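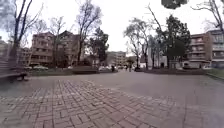
How do you keep a herringbone edge from creeping where it meets smooth paving on a curve? Set a firm restraint along the curve first, then cut the bricks to it and leave 3 mm for jointing sand.

Workshop notes, October, after lunch

Spent a happy morning on the Plustton sample panel – 40 bricks laid, 9 of them cut, and I do love how the zigzag settles the eye even when the bricks are a little worn. The Tellari sand went in nicely. I'd still like a few paler ones mixed in, so please save any you find in the Grorkemstead pallet.

Recent entries
Bench slats, second oiling
Papadopoulos saw blade
Planter drainage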